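Planning the Arm Purchase for the Kitchen Task Bench
Project report, group 4 - Norkdale campus
Written up by Mihret Beyene

What we were asked to do

Work out what the department would need to buy to run kitchen pick-and-place tasks on a real arm next year. Not build it. Just the list, the costs we could find, the floor space, and an order to buy things in. Budget for extras (everything except the arm) was capped at 2319 dollars, which is what was left in the Clurkdale fund after the sensor order in June.

We split it in two. Half the group did quotes and shipping, the other half set up the bench in simulation so we knew what we were pricing before asking anyone for money. Simulation half went first and it changed the list quite a lot.

Checking the layout before pricing

First plan was to bolt the arm to the counter itself. Cheaper on paper, no stand to buy. But then the base eats the work surface and everything else gets pushed to the corners. So we moved to a separate platform beside the counter and reran the grasps from there. Same arm model, a Franka Emika with a two-finger hand, same kitchen items. We kept a full set of clutter on the counter - kettle, salt shaker, knife, a lidded canister - becuase an empty counter tells you nothing about clearance.

The arm has to come over the counter from the side and drop the gripper straight down. That takes more height than we had guessed. Any shelf over the bench is out, and we took the shelf off the list (saved a bit there). 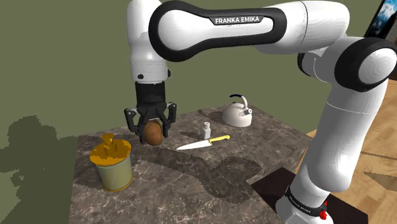
What has to be bought

Arm and controller. Separate budget line, department pays. Not counted in our cap. We still need the quote from Metance to name the mounting pattern, which the first one left off.

Stand. Steel, with leveling feet. We had 200 in the plan for this and that was too low. Best offer so far is 400 from Assefa, drilled to our drawing. We say take it. The other offers were tables, and a table flexes.

Fingers. The ones in the simulation are angular, jointed, black, and we have no supplier for that exact shape. Plan is to start with whatever comes with the hand and hold money back for a second set. Round-ish food is the hard case. Potato-sized things are fine to plan for, wet or soft things we left out of scope.

Counter. Simulation has a thick marble block. We are not buying marble. A laminate worktop offcut does the job, and the height is the thing that has to match, since the grasps were all checked at one height.

Props. Cheap and easy to forget. Plastic knife for the real bench, no real blade near the arm until the safety form is signed. Kettle stays empty and unplugged. Two of each prop so a broken one doesnt stop the week.

Floor marking and an e-stop on a long cable. The e-stop should be reachable from the door side. Lead time quoted was 30 days, so order it with the stand and not after.

Order of buying

Stand and e-stop first. Then worktop, cut once the stand is in and measured. Props any time. Second fingers last, only if the stock ones slip.

Things we got wrong

Forgot shipping on the stand in draft one. Forgot that the controller box needs somewhere to sit - it goes on the floor behind the stand for now, with a vent gap. Also spent most of a week making the simulated room look nice, which had no effect on the shopping list at all.

Still open

Who signs for the delivery at Norkdale. Whether the lab floor is flat enough or the stand needs shims. Lighting - we only tried one setup and the arm throws a big shadow across the counter, so if a camera gets added later somebody should price a second lamp. Mounting pattern, waiting on Metance as above.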